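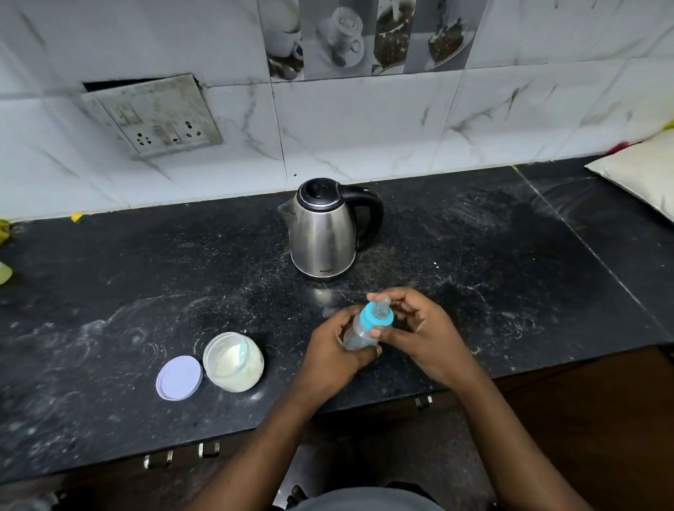

Parents and caregivers wanted for our feeding diary project

Are you up at all hours with a little one who takes a bottle, even if it's only now and then? We would love to hear from you! Rundero is a small family research group in Skusstead, and this spring we're putting together a plain-language guide to the first year of feeding, written with the people who are living it. We've read plenty of advice over the years (some of it lovely, some of it clearly written by someone who had slept the night before), and we'd like ours to sound more like a chat with a neighbor who has been there.

We have room for 85 households in Skusstead and Bornuswood. First-time parents, grandparents who do the weekday shift, foster families, dads at home, aunts who moved in to help and somehow never left: you are all welcome, and it doesn't matter if you nurse, use formula, pump, or do a bit of everything.

Who can join

You should be 18 or older and look after a baby under 12 months at least three days a week. Your baby needs to have at least one bottle a week, with anything in it. You don't need to be a good writer, and nobody will grade your spelling.

What we'll ask you to do

For four weeks in March you'll keep a short diary, on paper or on your phone, whichever is easier to manage with one free hand. Most entries take five minutes. We'd like to know when feeds happened, who gave them, and how the day felt. Missed a day? Just pick it up again the next morning.

At the end we'll invite you to a group talk at the Vlachopoulos Building, Room 334. Babies are very welcome, there's a carpeted corner for the crawlers, and we'll have coffee and sandwiches. If you can't get there, we can call you at home.

What you'll get

Each household receives $300, paid in two parts, plus bus fare or parking for the group talk and a printed copy of the guide.

How to sign up

Write to Rundero Feeding Diary, P.O. Box 912, Skusstead, or stop by our front desk and ask for a sign-up card. Please include your baby's age and the best time to call.

Posted 5 February 2023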